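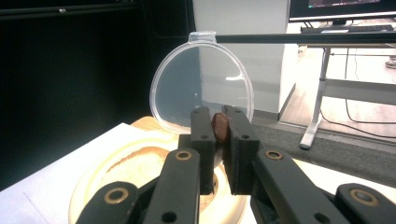

Maja Kołodziej reckons you stop noticing the tool by the second morning, and that the small slippery stuff is what gets you, you think you've got it and then you squeeze a bit hard and it's gone. Fair warning then. We need more people like Maja.

**Call for participants: hand-held gripper trial, Umholm kit**
Posted 7/14/26

Povix is looking for people to use our hand-held gripper at a table and tell us what's wrong with it. Paid. No experience needed, no engineering background, no need to like robots.

The kit is called Umholm. Two fingers, you hold it and work it yourself, it records while you go. We sell it to labs and small workshops that want to show a robot arm how a job is done by doing the job. Next version is due out to customers after this round so your grumbles will count for something.

**What you'd be doing**

- picking up small things one at a time, moving them, putting them down where the sheet says
- dishes, lids, containers, packets, bits of food
- same task over and over, then a different one
- short form after each block: grip, weight, sore spots, anything that annoyed you

It's repetitive. Some people find it relaxing, some are climbing the walls by lunch. Bring headphones, one ear only please so you can hear the timer.

**Who**

- 18 or over
- can sit or stand at a bench for a half day, with breaks
- left-handers very welcome, we are short on them
- large hands, small hands, both. The handle is the part we're least sure of
- ok with nuts, cocoa, coffee and wheat being on the bench. If you have an allergy tell us first, we'll put you on a non food block

If you've got a wrist or thumb injury please wait for a later round. Glasses are fine. Long sleeves get in the way, so roll them up or wear short.

**Time and pay**

5 half days, your pick of mornings or afternoons. $1,000 for the lot, paid after the last session. Drop out early and you get paid for the half days you did, no hard feelings. Parking out the back, first in best dressed. Tea, coffee, biscuits (the eating ones are kept seperate from the bench ones, please don't mix them up).

Target for the round is 1,664 good recordings across everyone. A dropped item doesn't count as good but still do the form, the drops are useful to us.

**What gets recorded**

Video from the tool, finger position, time. It points at the bench but the room gets in as well, feet and desks and so on, so you sign a consent form. No audio. You can ask for your sessions to be deleted up until the end of the round. Recordings go to our own team and to Dangate, who do the software side. Not sold on, not put online.

**Where**

Povix workshop, upstairs at the Mahmoud building. There's a lift, it's slow. Bench height can be changed, let us know if you use a chair and we'll set it up beforehand.

**How to put your hand up**

Email Lavanya Devadiga at the workshop with:

- your name and a phone number
- which hand you use
- mornings or afternoons
- allergies
- whether you've used version 2 before (fine if so, just need to know)

No resume. A couple of lines is plenty. Omolara Akande will ring you back for a quick chat and then you're either in or on the list for next time.

If you did the June round you can apply again but new people go first. Cleiton Quintana still has a drink bottle and one umbrella from June, come and claim them.

Spots go as they fill so dont sit on it.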